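Home | Galleries | Roads and Tracks | Town | Archive | Contact

The Rocha Road, Oltport: A Gallery

By Precious Chauke
January

The Rocha road leaves the east side of Oltport behind the old Flondia packing sheds and runs out to the Rosano fields. It was meant to be paved years ago. The curbs and some of the concrete went in, and then the work stopped. People still use it every day to reach the fields, and a few use it as a shortcut to the highway when the main street is backed up.

I have been walking it on and off for 6 years. Uldis Zariņš, who drove a delivery truck out here before he retired, walked it with me for this gallery and filled in a lot of what I didn't know. We started in the morning and finished a little before 5, with a long break for lunch at his sister's place.

The gallery is short on pictures this time. Most of what I brought back is notes, and I have put them in the order you would come to things on foot from town.

The surface

There is no asphalt anywhere on the Rocha road. The base is local soil with gravel spread on top, and the gravel moves. Trucks push it out to the sides, and a grader comes through and pulls it back to the middle. Uldis remembers when the grader came twice a year. Now it comes when somebody at Rosano calls often enough.

In the dry months the dust is the main complaint. Drivers leave a long gap between vehicles, and anyone on a bicycle pulls over and waits. After rain the low parts turn soft, and the regular drivers keep to whatever side was packed down last.
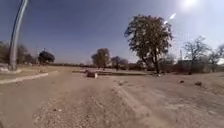 The wide stretch, with the curb on the left and wheel tracks bearing off to the right.

Traffic out here makes its own lanes. With no paint and so much width, drivers choose the firmest ground and the rest follow. Uldis says the line they take has shifted several times since he started driving it, and that he could tell who had been through ahead of him by where they cut the curve.

The curb is the part of the paving job that people ask me about most. It divides the road from the dry ground beside it, and that is all the work it has ever done. The plan called for a sidewalk on the far side of it. I have seen the drawing, which hung in the town office for a long time and showed benches.

The loose pieces

Odd things end up on a road like this. Uldis kept a shovel and a pair of gloves in the cab for clearing his way, and most of what he moved had come off someone's trailer. He carried the good pieces home. His back steps are made of them — 14 in all, none quite the same height.

The trees

Trees are the landmarks here, more than any sign. People give directions by them: go as far as the dark round one, or turn before the thin ones. Uldis does not know who planted any of them. He parked in the shade when he could find it and ate in the cab with the doors open.

Getting there

From the center of Oltport, go past the packing sheds and keep straight where the asphalt ends. The first part is fine for any car if you take it slowly. Past the Rosano gate I would want something with more clearance, especially after rain. There is no water along the way and very little shade at noon, so bring both a bottle and a hat.

The town has asked for bids on the paving again. The notice covers 3,000 meters, starting at the end of the asphalt. Uldis has offered to show the engineers where the soft spots are. When I last spoke to him, they had not called.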